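Robot makers sign up to home safety code, but the tests happen on a screen

A voluntary code of practice for household robots was published in April with the backing of seven firms, and most of the evidence it asks for can be produced without a robot ever entering a house.

The code, drawn up by the trade body Kudden, covers two-armed machines meant to clear tables, fetch small items and tidy rooms. It sets out how such a machine should be tested before it is let loose near people, what records the maker should keep and what a buyer should be told. Firms that follow it may print a statement saying so on their packaging and websites.

The statement is where the trouble starts. To earn it, a maker must log 2000 completed tasks for each model. Of those, only 500 have to be done by a physical machine, and the code allows all 500 to take place in the maker's own workshop. The rest may be run in simulation, in rooms that exist only as computer graphics.

Grorkitz, one of the seven signatories, says this is sensible. "You can try the same table a great many times in software and change one thing each time," said Alcides Medeiros, who runs the firm's testing. "A real kitchen costs money, and if the arm goes wrong in a real kitchen somebody has to pay for the plates."

That is fair as far as it goes. Simulation is cheap, it is quick, and a bad move in it hurts no one. Engineers have good reasons to use it early on. The question is whether it should count towards a promise made to a customer, and on that point the code is thin. It says simulated rooms must be "representative of ordinary homes" and leaves the maker to decide what that means.

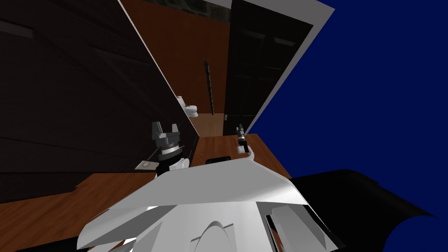
A simulated two-armed robot at a wooden tabletop in a computer-generated home interior.

Gualtiero Palumbo, a safety consultant who sat in on early drafting meetings and later left, thinks the wording was softened along the way. An earlier draft, he says, listed things a test room had to contain: trailing cables, a rug with a curled edge, a glass close to the edge of a worktop, a child's toy on the floor, a door left half open. The published text has no list.

"A tidy room is an easy room," Palumbo said. "If you choose the room, you have chosen a good part of the result. I asked who would look at the rooms and I was told the makers would look at each other's. I don't call that checking."

Kudden disputes his account. A spokesperson said the list had been dropped because it would have gone out of date, and that members were "free to go further than the minimum". Asked whether any had, the spokesperson said it was too soon to tell.

There are useful things in the code. Makers must write down the greatest force an arm can apply and put it in the handbook in words a buyer can follow. A stop button has to be within reach from the front and the back of the machine. Any change to the software that alters how the arms move must be noted in a public log. Godetti, which makes grippers for several of the signatories, has already begun to publish such a log, and it is readable, which cannot be said of most.

The sections on failure are weaker. A dropped object counts as a failure only if the task was not then finished. A robot that knocks over a cup, picks it up and puts it where it belongs may be recorded as having done the job. In simulation there is no tea in the cup. The code does not ask makers to say how many tasks were finished only at the second attempt, and it does not ask them to publish simulated and physical results separately. A buyer who reads that a machine has passed 2000 tasks will have no way of knowing which were which unless the maker chooses to say.

Nor is there much to happen if a firm falls short. A signatory found to have broken the rules gets two written warnings, after which it may be asked to stop using the statement. The warnings are not made public. Complaints go to a panel made up of members.

Kobzar, which rents out cleaning robots to offices and has so far stayed out, said it would not sign until the physical tests were held somewhere other than the maker's own premises. It has an interest of its own here, as it sells testing space to smaller firms, but the demand is a modest one. Makers of toasters and tumble dryers are used to having their goods tried out by someone else.

Medeiros said Grorkitz would be "relaxed" about outside testing if the cost were shared. He would not say how its simulated results compared with those from the workshop, describing the figures as commercially sensitive. He did say that glossy surfaces and dark furniture had been "a bit of a headache" when the firm moved from one to the other.

The code is due to be reviewed after its first year. Kudden said comments from the public would be welcome, though the form on its site can at present be filled in only by members.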